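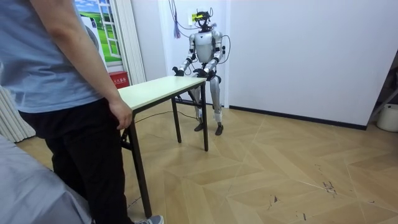

New tables for the Gilley workrooms

It has been a long time coming, but the Gilley workrooms on Onik Street finally have tables that one person can shift into a corner without having to go home and lie down afterwards. The last of the 34 new tables arrived in September, and anyone who has come along to a class or a repair night since then will have noticed how much lighter and brighter the rooms feel, with those pale cream laminate tops and thin black metal legs against the white walls.

Regulars will remember the old ones, and not always fondly. They dated back to 1956, when the building first opened, and over the years they had been sanded, varnished, painted green, stripped again and propped up at one end with whatever came to hand (a folded beer coaster did a good ten years of service in the front room). They were handsome old things in their way, and terribly heavy, and setting up for a Saturday-sized crowd meant a good half of the morning was gone before the urn had even boiled.

The new tables are small and rectangular, and the idea is that they can be used singly for close work or pushed end to end when a group wants to spread out. The Praveo workshop, just over the river, supplied them and gave us a very decent price on the lot, for which everybody here is grateful. Two sample tables spent most of the winter with us first so that the different groups could try them out, and the quilters in particular were very thorough, as you would expect. It was the quilters who asked for the pale colour — dark thread shows up beautifully against it, and so does a dropped pin.

Nineteen of the old tables have already gone to new homes. Several are now potting benches at the Nava gardens, and one long one has become the dining table of a family in the next street, who tell us it seats all the cousins for the first time. The remainder are stacked under the back verandah and are free to anybody who can bring a ute and a strong friend, though please ring the front desk beforehand so that we can have the side gate unlocked for you.

A word about looking after the new ones. Laminate is forgiving stuff but it doesn't love a hot glue gun or a teapot straight off the stove, and there is a basket of cork mats by the door which you are very welcome to use. A damp cloth does for almost everything else. When a table needs moving, please lift it with someone at either end and don't drag it, as the floor was only redone last year and we would dearly like to keep it nice for a while yet.

There is still some money to find. The tables themselves are paid for, but we are hoping to add 100 stacking chairs in a similar style before the summer program begins, and the present collection of odd ones, much loved as it is, has become a bit of a lucky dip. Donations can be left at the front desk, and the cake stall will be running in the foyer from 9 am on open day, with lamingtons, date scones and, if the oven behaves, a sponge or two.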